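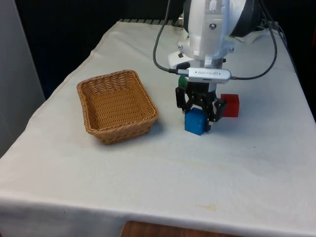 Jarmila Říha: should the intro say clearer that Vondatov is the labeling method and not the policy? People keep mixing them up.

Vondatov is a method for splitting robot pick-and-place recordings into short labeled phases - reach, grasp, lift, carry, release. Developed at Woltovum, first written up in November. Builds on the older Astov segmenter, which used gripper width only and missed slow grasps.

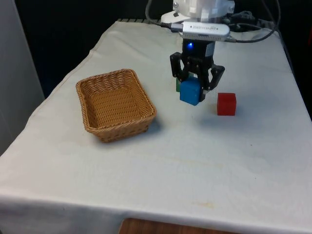 Source: Woltovum project pages

Method. Gripper width and wrist height are read together. A phase change is marked when both signals agree inside a short window. If they dont agree the clip goes to a person. Fixed views are used for checking labels, wrist view for the exact moment of contact. 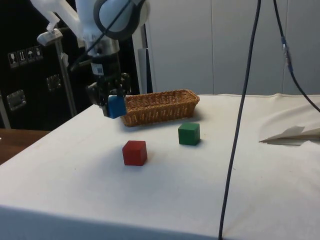 Blue cube in the gripper, red and green on the table.

Results. Tested on 2,969 clips of cube and basket tasks. 146 were sent to hand review, most of them with a block hidden behind a finger in one view. A policy trained on the labels, called Yusuf, was then run for 100 trials in 2 lighting setups. Success rates not published yet, see talk page.

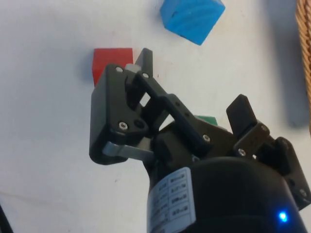 Omolara Osagie

Limits. Soft objects are a problem - the fingers keep closing after contact, so the grasp label lands late. Pushing has no phase of its own and gets filed under reach. Regrasps are counted as a seperate grasp each time, which makes clip totals hard to compare with Astov.

See also: Astov, Yusuf (policy), gripper state estimation

Last edited November 15, 2021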